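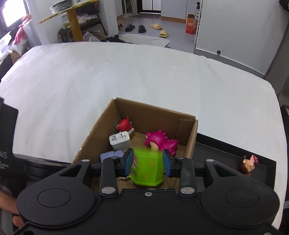 Good Habits for Hand-Held Gripper Work – The Raltham Gallery

Welcome, and thank you for stopping by! We put this page together for everyone who has signed up to record with a hand-held gripper at home, and for those of you still making up your minds. Our house rules have grown to 438 lines over the years (we do go on a bit), and plenty of people have told us they would much sooner look at the work than read through all of that. So we started this gallery in May, and the rules that come up most often are gathered on it.

Packing small things into a box, on a bed with a white sheet. Toys, a charger and a little green container are all fair game under the Skumside rules, which ask for everyday things of mixed shapes. Keep the flaps of the box folded out of the way before you begin, and bring each item over the opening before you let it go.

A word about pads, too. The blue tips should meet the item on both sides, and a gentle squeeze is plenty for thin plastic. Wipe them with a damp cloth after every 8 recordings and let them dry fully – dusty pads slip, and then you find yourself squeezing harder than you meant to.

Please hold the body of the gripper, well clear of the linkage arms. The rivets and pivots are where fingers get pinched, and the Fleltora checklist has you look over the screws and rivets before each session. If anything feels loose, put the tool down and write to us.

Slippers, boxes and bags on the floor are part of any lived-in home and you are welcome to leave them be, as long as you have two clear steps on either side of where you stand. Take a break after three recordings in a row, even if you feel fine.

The Powell edition of the rules is the one to follow for bedrooms and closets. Kitchens have their own sheet, and we hope to add that page soon.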